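Notes and data card for the open day at the Drorkilell workshop, 27/12/2022. Written by Declan Prendergast, with corrections from Niamh Ní Chonaill.

# Drorkilell open day: server disassembly runs

This folder holds the recordings and logs from the public demonstration of the Derora arm. The job on show was taking apart used rack servers, part by part, in front of visitors. Most of the arm's work was done by teleoperation. A smaller share was run from a stored policy, and those runs are marked in the log.

## What is in the folder

- `runs/` - one subfolder per run, with wrist video, joint positions and gripper state
- `log.csv` - run number, operator, target part, mode, outcome
- `parts.csv` - names we use for the parts, with the spellings visitors kept asking about
- `notes/` - Niamh's handwritten notes, typed up afterward

There are 900 runs in total. Of these, 800 have a complete outcome field. The rest were stopped early, mostly so that the next group could come in, and are kept with the outcome `stopped`. Please don't count them as failures.

## How the day was set up

Visitors came in groups of up to 19 and stood behind a rail on the long side of the bench. The operator sat at the far end with the leader arm. A second person stood by the stop button and answered questions. We swapped those two jobs after every group, and the swap is the reason the operator column changes so often.

Flasano lent us the servers. They had been wiped and signed off before they reached us, and no drives were fitted during the demonstration. All of them went back to Flasano at the end of the day, including loose screws, which we bagged by chassis.

The target parts were memory modules, expansion cards, plastic shrouds and socket levers. We had planned to include power supplies but dropped them after the practice session in December. The pull needed was more than we wanted to show with people standing close by.

Two stations ran side by side. Station A used the standard fingers. Station B used the narrow fingers made by Wong, which reach better between a shroud and a support arm but slip more on smooth metal. The `station` column was added late and is blank for the first group.

The wrist view was also sent to a screen on the wall, so that people at the back could follow. With the arm lowered into a chassis, the fingers hide a fair bit of what is under them, and the operators learned to back off and look again before closing on anything.

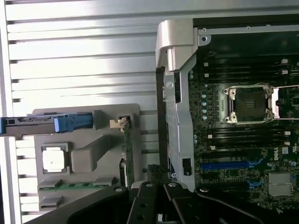

Why is the wrist view used instead of a fixed camera over the bench?

The wrist camera moves with the gripper, so it keeps the fingers and the part next to them in view when the arm itself would block an overhead camera. We did hang an overhead camera as well, but its clock drifted and we left that video out.

## Outcome labels

| Label | Meaning |
|---|---|
| `done` | Part released and placed in the tray |
| `partial` | Part moved or unlatched but not placed |
| `missed` | Fingers closed without holding the part |
| `stopped` | Run ended by a person before an outcome |

Labels were entered by whoever was at the stop button. Niamh went back through the video later and changed a number of `done` entries to `partial`, mainly where a lever had been opened but the run ended there. Her changes are in the `revised` column and the original label is kept next to it. Use `revised` if you only want one.

## Known problems

- Bare metal inside the chassis throws strong reflections under the bench lights. Exposure jumps in several runs when the arm turns toward a panel.
- Gripper state is logged as commanded, so a finger stalled against a part can read as closed.
- Part names vary between operators. "Shroud" and "duct" are the same thing in most entries - check `parts.csv`.
- Audio was removed from every file. Visitors were talking throughout and we had not asked for permission to keep it.
- Run folders from Station B have a different joint offset. The correction is in `notes/offset.txt`.

## Questions from visitors

People asked mostly about speed. A trained person is much faster at all of these parts, and we said so. The other common question was whether the arm knew what it was holding. During the teleoperated runs it did not, and the operator made every choice.

One group asked to see a part put back in. Declan tried a memory module and gave up on the third attempt. Those runs are in the folder under `reinsert` and have no outcome labels.

## Use

The policy runs were trained on 4,000 earlier episodes from our own bench, which are not included here. If you train on this folder, please keep the open day runs out of your test set. Operators were talking while they worked, and some of the pauses are long.

Send corrections to Niamh, with the run number and the time in the video.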